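Home | Kitchen | Workshop | Garage | Tip Archive | Contact

Setting up a kitchen arm in simulation before you bolt it down
By Hugo Boyer
February

Most of the trouble people have with a kitchen arm comes from skipping the virtual room. The Joly controller will run the same program against a model of the kitchen as it does against the real one, and an evening in the model saves a lot of broken cups. These are my working notes for a single arm with a two-camera setup. I keep mine in Urkavdale, where the kitchen is narrow and the arm has little room to recover from a bad move.

Zero first, then teach. Power the arm up, send it home, and check that every joint reads within its limit before you record a single point. If you teach points on a bad zero, all of them have to be taught again. The mark on joint 4 of my arm is hard to see, so I scribed it with a carbide point and filled it with white paint.

Model the large things properly. Walls, table, refrigerator and floor need correct positions because the path planner steers around them. Small items can be simple shapes with the right height and width. Leave the colors flat. Glossy textures slow the renderer down and do nothing for collision checking.

Look from more than one camera. A room view tells you whether the furniture is where you meant to put it. A close view tells you what the fingers are doing. Save both at the start of a session so you have something to compare against after a software update.

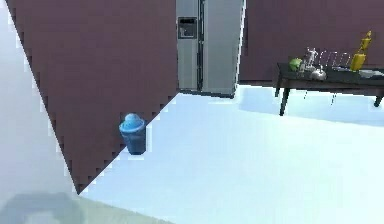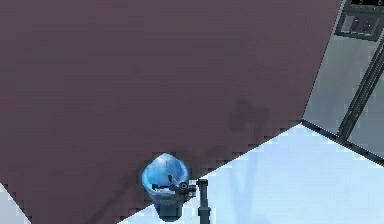

First view: refrigerator and table, with the kettle and pitcher on top. Second view: gripper against the blue cup.

Check the grip from the side and from overhead. A tapered cup can look centered from one angle and be well off from another. With the program paused at the contact point, turn the view until you can see both fingers. If one touches before the other, correct the approach point in steps of 2 mm. Don't fix it by raising the grip force.

Keep grip force low to begin with. I start at 6 newtons for empty plastic and go up one newton at a time until the cup stops slipping during a slow lift. Write the final value on a card and tape it inside the controller door. The Drerkum pads on my gripper need more force when they are new and still have a shine on them; a few light strokes with fine abrasive paper will take it off.

Edges deserve extra care. An object close to the edge of a surface leaves the lower part of the gripper with space on one side and a hard corner on the other. Add a waypoint directly above the object, slow the arm to a quarter speed, and come down from there. Run it in the model with collision stop turned on. If it stops, read the log before changing anything, as the first contact listed is usually the one that matters.

Clean the pads with a damp cloth and dish soap, then dry them. Solvent makes the rubber swell. Cooking grease builds up on the finger joints as well, and a cotton swab is the only thing I have found that gets in behind the pivot.

Grease the wrist bearing every 2000 cycles. Nusier sells a small tube with a needle tip that suits it. Two short pumps are enough, then run the wrist through its full travel and wipe off the excess. A bearing that squeaks after greasing is normally dirty and needs to come out.

Listen to the cable. If it ticks when the wrist turns, it is rubbing on the bracket. Loosen the clamp, give the loop a little more slack, and retighten. On my arm the clamp screw takes an 11 mm socket, and it is easy to strip.

Back up the model file along with the taught points. One is of little use without the other once the table has been moved.

Contact the editor | Copyright Urkavdale Household Workshop | Back to top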